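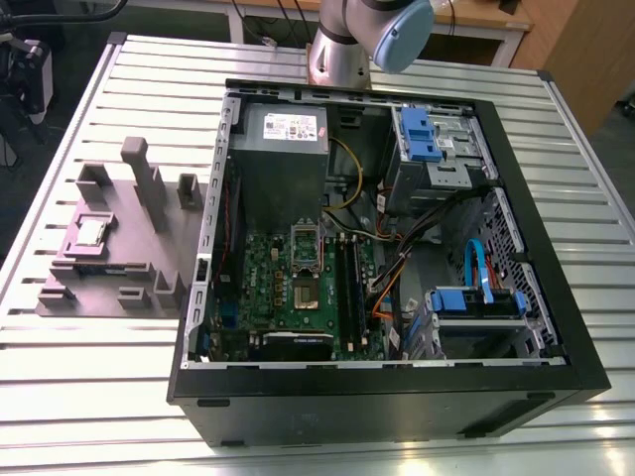
Equipment Planning for Small Automation Projects
Unit 5 handout: Writing the shopping list before you talk to a vendor
Bernadette Perrin

These are my notes from the lecture, tidied up and with the bits I rushed through at the end put back in. Please read them before you start your own budget sheet. If you missed the session you should be able to do the assignment from this alone, though you won't get my impression of the Bonulow sales guy, sorry.

Where we left off

Last unit we picked the job. This unit we price it. The running case is still the desktop computer cell for Trevgate: a tower comes in with the side panel off and lies flat on the bench, and the arm takes small parts out of it or puts small parts into it. Processor, memory, cards. Trevgate wants to know what the first cell will cost and, more to the point, what the second one will cost, and those two numbers have very little to do with each other.

I like this case for teaching because everybody in the room has opened a computer or watched someone do it, so you already have a feel for what's hard. Your fingers know that a stick of memory wants a firm push and that a processor wants no push at all. Your budget has to know that too!

Start with the part, then work outward

Most first budgets I get begin with the robot. Line one, robot arm, big number, and then a bunch of small guesses underneath. Please turn the sheet upside down. Start with the thing being handled and write down what it needs, in everyday words. Then what touches it. Then what holds it still. Then what looks at it. Then the table. The arm comes after all of that, and by then you'll usually find the choice has shrunk to a few models anyway.

For Trevgate the "part" section looks something like this:

Processor: flat, small, expensive to damage, must never be gripped by the underside. Goes into a socket with a metal frame that has to be opened first.
Memory: long, thin, goes straight down into a slot, needs force at the end of the stroke.
Cards: long, odd shapes, usually somewhere tight, sometimes with a latch you can't see from above.
The case itself: heavy, mostly air, sharp in places, never quite the same from one model to the next.
Cables: see below. Cables get their own section because I have been burned.

Notice there isn't a price anywhere in that list. That's fine. You're building the reasons you will need later, when somebody asks why the gripper line is so big.

The gripper line

A parallel two-fingered gripper is the sensible first buy for work like this. You can get one quickly, you can swap the fingertips, and if you change your mind about the job you can still use it. What people forget is the fingertips. The ones in the box are made for nothing in particular. Budget for several sets of custom tips and for the time of whoever draws them, and put that time on the sheet as money even if that person is already on salary. (Especially if they're already on salary. That's where budgets go to hide.)

Also budget for a spare gripper. I know, I know. It feels like buying two umbrellas. But a gripper lives at the exact place where the mistakes happen, and inside a computer case there are metal walls on every side to hit. When Coelho ran their pilot cell they skipped the spare to save money and then waited five weeks for a repair, with the arm sitting there perfectly healthy and nothing on the end of it. Five weeks of an idle cell costs a lot more than a gripper.

Fixtures: cheap to print, not cheap to get right

You'll want a plate beside the computer with a place for each part: a shallow pocket for the processor, slotted blocks for the thin things, uprights for whatever needs to stand. 3D printing is great for this. The plastic costs next to nothing and you can have a new version the next morning.

So why does my fixture line always look too big to students? Because you never print it once. The first version has a pocket that's too tight. The second has a block the fingers can't get around. The third is good, and then the job changes and you need a place for one more part. What you're paying for is the drawing and the trying, over and over, and that's somebody's week. I put $2000 on the Trevgate sheet for fixtures, nearly all of it labor, and when I showed it in class I got some very skeptical faces. Go ahead and be skeptical, but if you want to put less, write down how many versions you're allowing for and who is doing them.

One practical thing — print in one color and stick with it if you're using cameras. Changing the color of a fixture halfway through a project can mess up vision work that was going along happily, and then you're paying for that too.

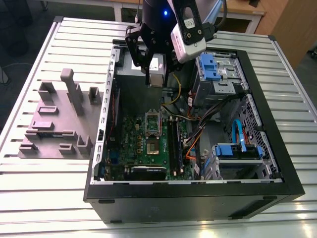
Cameras and where they go

Now the looking part. For a cell like this I plan on a camera on the wrist plus at least one fixed camera that can see the whole bench. The wrist camera gets you close, down into the case, where the socket is. The fixed one tells you whether the case is where you think it is. If you can only afford one at the start, I'd buy the fixed one for a job where the parts are always presented the same way, and the wrist one where they aren't. Trevgate's towers come in different models, so they need both. Fine, both go on the sheet.

Under each camera write these lines, even if you end up putting zero next to some of them:

Mount or bracket
Cable, in a length you measured with the arm stretched out
Spare cable
Light
Computer that has to deal with the pictures
Calibration time, first setup
Calibration time, every time somebody bumps it

The cable one sounds silly until you've done it. A cable that runs along a wrist gets bent every single time the arm moves, all day. It's going to wear out. It should be on your sheet as a thing you buy regularly, next to the fingertips, in what I call the groceries section.

Light is the other one. Bare aluminum bench tops are wonderful for bolting things down (more on that in a second) and they also shine like crazy under ceiling lights. A few hundred dollars of matte covering and a decent lamp can save you a software project. Please don't let anyone talk you into solving glare with code before you've tried solving it with a piece of dull black sheet.

The bench

Buy the slatted aluminum kind if you can. You'll move things. You'll move them far more than you expect, and it's so much nicer to loosen a bolt and slide a bracket over than to drill another hole in a tabletop. Check that it's stiff enough for the arm you're planning, with the arm moving at full speed. Then leave room around it. A computer tower lying on its side eats a surprising amount of table, and you still need the fixture plate next to it, within reach, and a spot for a human to stand and reach in without leaning over the arm.

Draw it on the floor with tape first. Tape is the best value in this entire course.

Cables, as promised

I mean the cables inside the product now. A power supply comes with a big bundle of wires, and they flop wherever they like. They flop over the board, over the slots, over the exact spot you wanted to reach. They're in a different place in every unit. For a person this is nothing, you nudge them aside with a knuckle while thinking about lunch. For a robot cell it's one of the most expensive items on the whole sheet.

You've got three ways to budget for it. A person clears the cables before the tower goes on the bench (cheap to buy, costs you every day). Some kind of clip or guard holds them back (cheapish, takes design time, doesn't suit every model). Or the robot deals with them itself (please call me first). For the first cell I'd go with the person and write it honestly as a running cost. Nusora did it this way and left a blank row on the sheet called "cables, later," and I thought that was a very grown-up thing to do.

Now the arm

See how late we got here? By this point you know how far it has to reach, how much the gripper and the camera weigh together, how tight the space is inside the case, and how hard it has to push to seat a memory stick. Take those facts to the vendors and let them come back with models. Ask every one of them:

What's included in the price and what's a separate license?
What does a replacement joint cost, and how long does it take to arrive?
Who do we call, and in what time zone are they awake?
Can we borrow one and try it on our own parts?

That last question is how I ended up liking Bonulow after all. Their quote was a mess, three pages with the controller listed on a different sheet from the arm, but they did say yes to a trial without making a big thing of it. Give some weight to that on your comparison table. Make a column for it.

First cell, second cell

When you've got your full sheet, add a column and mark each line "once" or "every time." The drawing of the fixture is once, the printing is every time. Working out the camera positions is once, buying the cameras is every time. Training is somewhere in between, and you'll have to argue it out in your group.

Do this before you show a total to anyone. If Trevgate sees only the first-cell number they'll multiply it by however many cells they're dreaming of, get a fright, and cancel the whole thing. I've watched it happen, and the poor engineer who made the sheet spent the rest of the meeting trying to explain it from memory.

For your assignment

Use the blank sheet from the course folder, one per group. Pick any small product you can open up on a table at home, something with a lid and parts that come out. Write the part section first, no prices. Then fill in gripper, fixtures, cameras, bench, cables if it has any, arm, and groceries. Add the once/every time column. Put a name next to every line that involves somebody's time.

Where you don't know a price, write "don't know" and who you'd ask. I'd much prefer that to a made-up number, and I do check! Bring a tape layout too, or a photo of one, with your own shoes in it for scale.

Reading for next time is the chapter on acceptance tests. Skip the section on conveyors, we'll do those in August with the packaging group.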